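January, bench notebook, cell 2
Mostly about the Wumura planner and why it lies about time

Started 8:40. Coffee first, then the timestamp thing, which I had promised Boonmee I would look at before touching anything fun.

Background for whoever reads this after me (hello, Thanakorn). The wrist streams and the overhead stream all go into Prasance, which is supposed to line them up and hand the policy one tidy observation. Since the update it hands over one tidy observation in which the wrist images are older than the joint angles. Measured lag on the left wrist: 211 ms. On the right: 44 ms. The policy has been cheerfully reasoning about a tray as it was a fifth of a second ago, with one hand, and a tray in more or less the present with the other. No wonder the arms behave like two people who have read different memos.

Traced it to the queue in the left driver. Someone set the buffer depth to eight "for smoothness". The someone has my initials in the commit log. Set it back to one, restarted, both wrists now report 44. Moving on quickly. 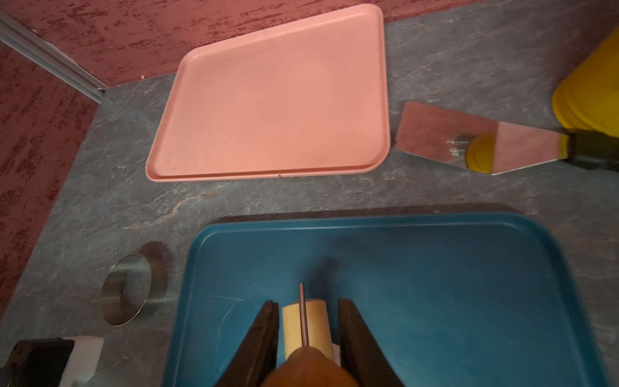 Second item, grip force on round things. The controller has one closing profile for everything, tuned on blocks, so it squeezes until current hits the threshold and then holds. Fine for blocks. On anything cylindrical the contact is a narrow line on each finger, the current rises late, and by then the object has started to rotate between the fingers. Then the pose estimate is wrong, and then the planner makes a beautiful plan for a pose that no longer exists.

Changes made:
– closing speed cut in half for the last stretch before expected contact
– threshold now looks at the slope of the current as well as the level
– after closing, wait 300 ms and re-estimate the pose from the wrist view before planning anything

The wait bothers Boonmee, who would like the cell to look lively. I have offered to add a thinking noise.

Left arm and right arm use the same profile now. Before, the right one had a private override in its own config file, dated long ago, with the comment "temporary".

Third item, and the one that ate the middle of the day: two arms over one tray. Wumura plans each arm separately and then checks for collisions between the results, with a padding around each link. The padding for the wrist was copied from the forearm. So whenever both grippers wanted to be near the blue tray, the checker declared a collision between two things with plenty of air between them, replanned, declared it again, and after enough rounds gave up and sent both arms home. From across the room this looks like good manners. 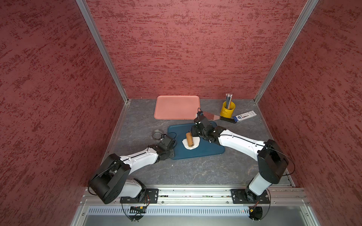
Replaced the wrist padding with a tighter box fitted to the actual housing, and left the forearm alone. Also found that the cables are not in the collision model at all. The model believes in a world without cables, and I can see the appeal. Added a crude capsule behind each wrist for the loop. It's ugly and too big, and it will reject some plans that would have been fine. I'd take that over fishing a connector out from behind the rail again.

Also turned on priority, so that when both arms want the same region the one already holding something goes first and the other waits at its last safe waypoint. Previously ties were broken by the order of names in the config, meaning the left arm won every argument for months by being alphabetically superior.

Lunch was at 2, at my desk, over the logs.

Fourth item, segmentation. The Onsri model does well on hard objects with edges and badly on the soft white stuff. The outline changes every time anyone or anything leans on it, and the model keeps wanting a fixed template. On some replays the mask jumps between the lump alone and the lump plus a generous share of tray. Grasp points computed from that mask are, let's say, aspirational.

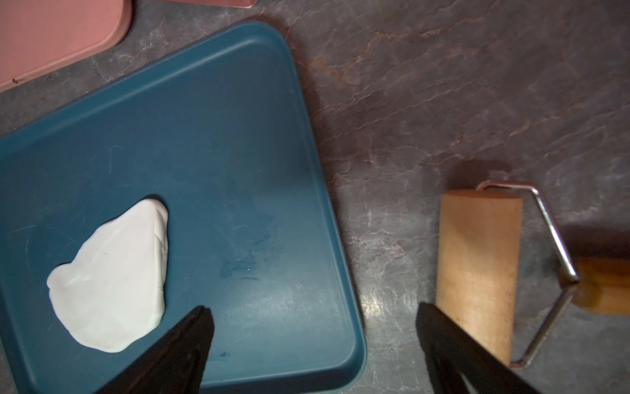 Tried dropping the template match for anything tagged "deformable" and keeping just color against the tray plus a smoothness term. The mask settles a lot on recorded data. I haven't run it live. It will fall apart on a pale background, so for now it's gated on the teal tray being found first. Yes, that's a hack. It's labeled as one, in capitals.

Related: the labels. Thanakorn's list has "dough", mine has "clay", and the config has "soft_white_2", which at least commits to nothing. Pick one before the next labeling round, please. I don't care which.

Rolling is still a separate skill with its own handoff, and the handoff still assumes the roller handle points the same way each time. Not touched today. The pose estimator can get the barrel axis fine but flips which side the handle is on when the wrist comes in low. Probably needs the overhead view as a tiebreaker.

Left to do:
– live run of the deformable mask, slow speed, hand on the stop
– shrink the cable capsules once I've measured them properly
– Clelel viewer still draws the old wrist padding, so don't trust the pink boxes
– delete the "temporary" override file for real (I only renamed it)
– tell Boonmee about the buffer commit before she finds it

Everything is pushed to the branch except the Onsri gate, which is on my laptop until it has survived a live run. Arms powered down at 6:15.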